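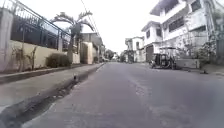

I've become a bore on the subject of pavements. My friend Sibel Ersoy says I can't get through a coffee without bringing up kerbs, and she's right, but I do think we're looking after our streets backwards.

When the council in Grultach finds a bit of money, it goes on the road. Fresh patch here, fresh patch there, and the cars are happy until the next rainy season. The bit at the side, where people walk, gets whatever is left — usually nothing. I walk 15 minutes to the shop and I spend most of it looking at my feet. An open gutter is fine if you're young and sober and it's daylight. Wanpen Noiphan next door went into ours in December with two bags of rice, and she is none of those things after six o'clock (her words!). 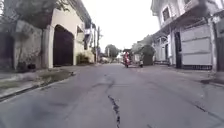
Walking is how most of us get about, at least for the small errands, and a street that's only pleasant on wheels is half a street. I'd happily put up with a great jagged crack up the middle of the road for another year if somebody would sort out the edges first. A red tricycle can steer round a crack. Someone with a pushchair has a harder time with a narrow strip of stained, broken concrete and a muddy patch sitting in it.

I'd start with covers on the gutters, then trees. We've got lovely ones hanging over the walls already, so please, no more talk of trimming them back. I like the shade, and so does everybody waiting for a lift to Lustitz.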